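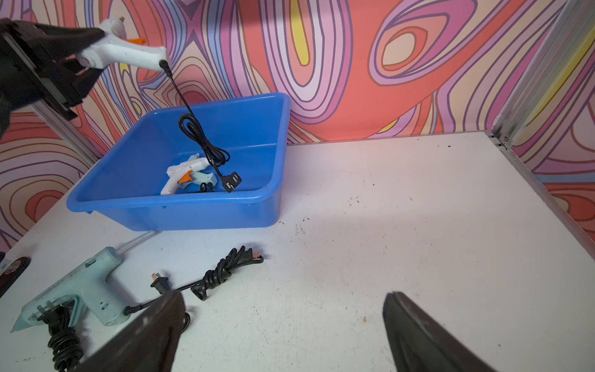

Notebook 4, p. 54

Feb 24, 2022

Map contest, spring round. Picking up from Tuesday's notes, which I can't fully read.

Clue sheet v3 printed this morning. Still too easy at the river end. Elisa solved clues one to five over a coffee without looking at the legend once, and she's only been to Zinen twice. Clue six she got wrong, but for a good reason: our footpath is drawn on the wrong side of the mill. My fault, traced off the old sheet. Fixed in the file, NOT fixed on the proofs. Don't hand out the proofs.

Entries last September came to 1147, of which almost 99 had the right square. Want more right answers this time but not so many that the draw is silly. Carmela thinks the trick is a fair first clue and a mean last one. I'd say the grid is what loses people, they count from the top when the letters run from the bottom. Either flip the letters or print a tiny worked square in the corner. To decide.

Paper: Grirkell sample folds well but the blue goes dull. Morelli sample holds the blue, cracks along the fold after a dozen openings (I sat and did it in the lunch break). Ask Grirkell if they do the same weight coated. Ring before noon, they don't answer after.

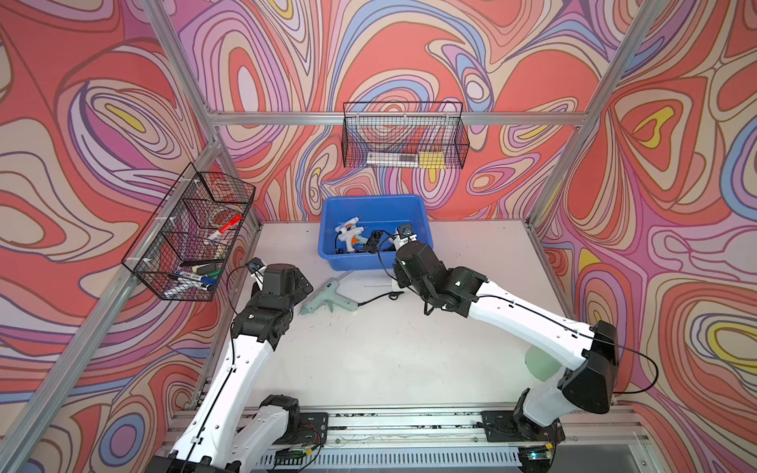
Contours are the other headache. At the printed size the hill behind the station turns to mush, lines touching on the steep side, and you can't tell up from down. Tried dropping every second line, better but then the quarry vanishes and clue eight depends on the quarry. Filled bands might do it. The swirly wall panels are a fair guide here: coral red next to lavender next to cream, and you can still follow one band right round the corner onto the next wall. So flat colour, strong neighbours, yellow only in small pockets. Carmela to mock up the station hill that way, one version with a thin outline and one wihtout. I would keep yellow for the summits.

Check with someone colour blind before we commit. Elisa's going to ask at Ovow.

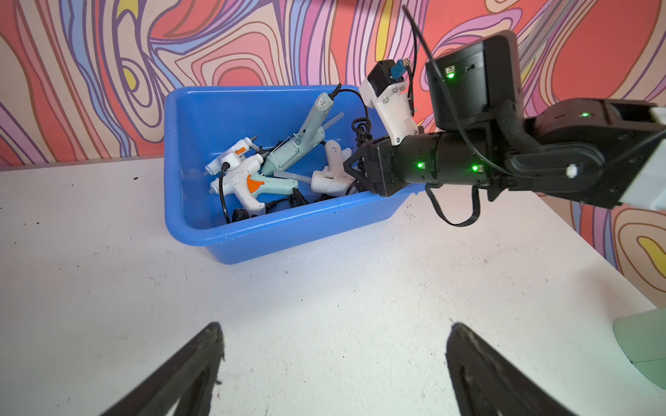 Also the summits need names or numbers, not both. v2 had both and it looked like a bus timetable. Numbers for now. Names could go in the answer leaflet, people like reading those afterwards.

Rules wording still says "one entry per househould" in two places and "per person" in a third. Per household. Spelling too.

To do —
flip grid letters on a test copy, try it on two people who haven't seen it
new proofs once the mill path is in
ring Grirkell re coated
closing date on the front as well as the back
clue six again, read it out loud first

Prize still not agreed. Carmela says framed map, I say voucher.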